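Site visit: demonstration collection at Doren

Our group has been buying manipulation data for two years without having watched much of it being made. On Thursday I went to see the Doren floor, where teams record household tasks with hand-held grippers. Liudmyla Dovhaniuk, who runs the floor, had agreed to a full working day with access to the operators and to the review desk. These are my notes, tidied but not rearranged.

Arrival and layout

The session was already under way when I came in at 9:30. Doren works out of a single long office room with a wood-look floor, white walls and glass at the far end. Several operators work at the same time, each at a table or desk, and most wear a head unit and a backpack. The recording area is mixed in with ordinary desks and office chairs. Dovhaniuk said this is deliberate. Their first site was partitioned into identical bays, and the policies trained on that data did poorly as soon as the background changed. 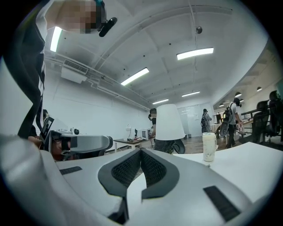

Noise was lower than I expected. Operators do not call out their starts and stops; a take is opened and closed from the grippers, and the only regular talk is between operators and the person resetting props. I was asked to stay out of the walking lanes but was otherwise free to move around, and to ask questions between takes.

The task set

Doren calls its current task set Punitz. It covers pick, carry, place, reorient and simple two-handed work with objects found in a home or small office. The target is 500 accepted takes per task family. The lamp family, which I spent most of the day with, stood at 385 when I arrived.

Lamps were added in March at the request of the model team. Radymyr Boiko, who writes the task sheets, gave me the reasoning. A lamp has a wide, light top and a narrow stem, so the best place to hold it is often hidden by the shade from a head-level view. The cable adds a part that moves on its own. The earlier families (cups, boxes, folded cloth) had produced a model that approached nearly everything from above, and lamps punish that habit.

The task sheet for a lamp take is one page. It gives the start area, the goal area, which hand leads, and whether the lamp may be tilted. It does not prescribe a grasp. Boiko used to specify one and stopped after the takes came back looking too much alike. Operators now choose their own, with one restriction: the shade may be touched but may not carry the load.

Two views of one grasp

Each gripper records its own wrist-level view, and the head unit records a third. The streams are aligned after the session. At the review desk, Thư Nông took me through a number of lamp takes with the wrist streams side by side.

The wrist view is the one the learning system leans on most near contact. With a lamp it can be hard to read. Once the gripper is in under the shade, the shade fills much of the picture and the useful information is in a small area around the socket and stem. Loops of cable can cover the stem at the moment the jaws close.
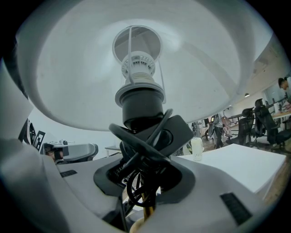
Wrist view from under the shade, with the socket, cable and stem between the gripper surfaces.

I asked whether takes with this much occlusion are kept. They are, provided that the contact can be confirmed from at least one other stream. Nông's argument was that a deployed arm will meet the same view and has to learn something from it. Removing the hard frames would leave a cleaner set and a weaker policy. I agree with the principle, but I would like to see occlusion recorded as a label on the take. At present it goes into a free-text note, and the notes I read were uneven: some ran to a full sentence, others said "cable" and nothing more.

Tracking

Gripper position is recovered partly from printed marker cubes mounted on the tools and seen by the head unit. This puts a constraint on how operators stand. If they turn the wrists too far, or let the object come between the head and a cube, the position estimate degrades. New operators spend their first two shifts on posture alone, with elbows slightly out and hands held at waist height.

The software, an in-house package named Flurero, fills short gaps and rejects long ones. The threshold is set per task family. For lamps it has been loosened once, and Boiko is not comfortable with that. He would prefer a second cube on each gripper. Dovhaniuk is concerned about weight, as operators already report tired forearms toward the end of a shift. The question was open when I left.

The two-handed takes I watched after lunch went at an even pace. Taras Hutsuliak, who has been an operator here longer than anyone else on the shift, said that the common fault is speed. People who can do the motion quickly with their bare hands try to match it with the grippers, and the closing phase becomes too short to be of use. He counts under his breath between contact and lift.
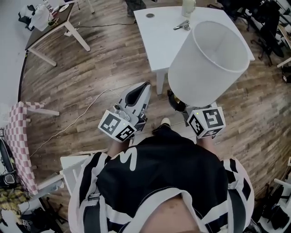
Review and rejection

Every take is looked at by a person before it is accepted. Oksana Moroz leads review and showed me the queue for the week: 693 takes in, across all families, of which 38 had been rejected so far. The main reasons were lost tracking, a start position outside the area on the sheet, and takes closed before the object had been released.

Failed grasps are handled separately. If an operator misses, recovers and finishes, the take is kept and tagged as a recovery. If the operator misses and gives up, it goes to a side store that the model team can draw on. Moroz said the side store had hardly been used until last winter, when a client named Stelmakh asked for negative examples.

I reviewed a batch myself, with her decisions hidden. We disagreed on three. In two of them I had missed a tracking gap; in the third she changed her mind and moved the take to the recovery group.

Points to follow up

Ask for occlusion as a fixed field, with at least three levels.

Get the gap threshold for each family in writing, including the date of the change for lamps.

Check whether our own loader keeps the recovery tag. I suspect it drops it.

Request a sample from the side store before the next order.

Dovhaniuk has offered a second visit when the drawer family starts. I would bring someone from our training side, and plan on a full day at the review desk.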